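11/5/19

Weniger Handy, Woche drei. Oder vier?

So, kurz vor knapp noch schnell ein Eintrag, bevor der November mich ganz auffrisst. Hatte ja versprochen, dass ich hier berichte, wie es läuft mit dem Handyfasten. Läuft so mittel.

Für alle, die neu sind: Ich hab mir Anfang Oktober vorgenommen, das Telefon abends wegzulegen. Kein Wischen mehr im Bett, kein "nur kurz Wetter". Auslöser war die Zugfahrt nach Arnden. Drei Stunden, am Fenster, Herbstwald vom Feinsten, und ich hab nichts davon gesehen. Gar nichts. Ausgestiegen und gedacht: wo war jetzt eigentlich der Fluss?

Dazu die Statistik. 300 Mal entsperrt. An einem Tag! Ich dachte erst, das ist ein Anzeigefehler. War keiner. Am nächsten Tag wieder so ein Wert, und da hatte ich mich schon zusammengerissen.

Also Regeln. Ab acht Uhr abends liegt das Ding im Flur, auf dem Schuhschrank. Wecker gekauft, so einen mit Zeigern, der tickt wie verrückt. Steht jetzt in einer Socke. In der Socke gehts.

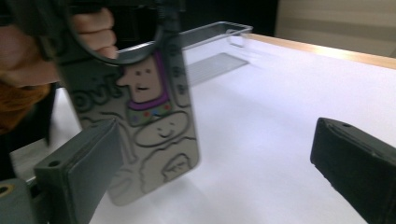

Die erste Woche war furchtbar. Richtig körperlich, Hand geht dauernd zur Hosentasche, Tasche leer, kurzer Schreck. Beim Kochen, beim Zähneputzen, im Treppenhaus. Ich hab in der Zeit angefangen, die Rückseiten von Müslipackungen zu lesen. Weiß jetzt sehr viel über Haferkleie.

Zweite Woche besser. Bin abends raus, einfach die Straße runter bis zum Kanal und zurück. 30 Minuten, wenn man trödelt. Da unten sitzt ein Reiher, immer an der gleichen Stelle unter der Brücke, und ich wohn hier seit Jahren und hab den noch nie gesehen. Wollte ihn natürlich sofort fotografieren. Telefon lag auf dem Schuhschrank. Tja.

Und gelesen! Den dicken Menport-Roman, der seit zwei Umzügen mitkommt. Die ersten hundert Seiten zäh wie nix, danach ging es. Bin noch nicht durch, also bitte nichts verraten in den Kommentaren. Die Sache mit der Schwester ahne ich schon.

Dann kam Skorkuvus. Wer es nicht kennt – kennt es bitte auch weiter nicht. Ein Spiel, man züchtet kleine Pilze und tauscht sie gegen größere Pilze. Mehr ist das nicht. Ich hatte es gelöscht und dann in der dritten Woche wieder draufgeladen, an einem Regenabend, mit der Begründung, dass ich ja nur mal nachschauen will, ob mein Spielstand noch da ist. War noch da. 3000 Sporen Willkommensbonus gabs auch, für treue Rückkehrer. Um halb zwei war ich noch wach. Am Tag danach wieder gelöscht, diesmal mit Konto. Endgültig. Glaub ich.

Was ich unterschätzt hab, sind die anderen Leute. Schreibt man abends nicht zurück, kommt um neun die Frage, ob was ist. Um halb zehn dann nochmal. Hab inzwischen allen gesagt, sie sollen auf dem Festnetz anrufen, wenn es brennt. Ja, ich hab Festnetz, lacht nur. Seitdem ruft meine Mutter an, jeden Abend, meistens wegen nichts. Finde ich ehrlich gesagt ganz schön. Wir haben neulich eine Stunde über Quittengelee geredet.

Was dagegen überhaupt nicht klappt: morgens. Der Abend ist geregelt, aber sobald ich aufwache, geh ich barfuß in den Flur und hol es mir. Noch vor dem Kaffee. Steh dann da mit kalten Füßen und lese Schlagzeilen, die mich nix angehen. Das ist die nächste Baustelle. Idee wär, es erst nach dem Frühstück anzufassen. Hab ich zwei Mal versucht, zwei Mal geschummelt, weil ich "nur die Abfahrtszeit" brauchte. Jetzt hängt der Fahrplan ausgedruckt am Kühlschrank.
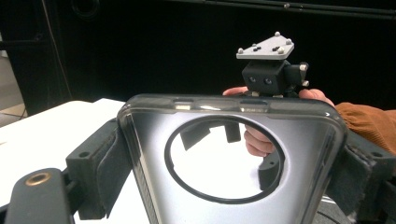 Silberne Rückseite, klare Hülle.

Noch was zum Geld, weil jemand gefragt hatte: nein, ich hab mir kein altes Tastentelefon zugelegt. War kurz davor. Im Schaufenster bei Kerr lag eins, gebraucht, und ich stand bestimmt fünf Minuten davor. Aber dann müsste ich Bahntickets wieder am Schalter holen und der Schalter hier hat zu, seit dem Sommer schon. Und die Bank will ihre komische App. Man kommt da halt nicht ganz raus. Finde ich schon ärgerlich, ist aber ein anderes Thema, da schreib ich mal extra was zu.

Zwischenstand jedenfalls: 8 Abende am Stück geschafft, dann der Pilzabend, seitdem wieder sauber. Schlaf ist besser, das merk ich deutlich. Bin um elf müde, so richtig altmodisch müde. Augen brennen auch nicht mehr so. Konzentration, naja. Im Büro immer noch wie ein Eichhörnchen.

Für die nächsten Wochen: morgens üben (siehe oben), den Roman fertig kriegen, und am Wochenende nochmal nach Arnden fahren. Gleiche Strecke, diesmal Telefon im Rucksack, ganz unten, unter den Butterbroten. Ich will jetzt diesen Fluss sehen.

Muss los, Nudeln kochen über. Schreibt gern, wie ihr das mit dem Morgen macht – antworte dann aber erst am nächsten Tag.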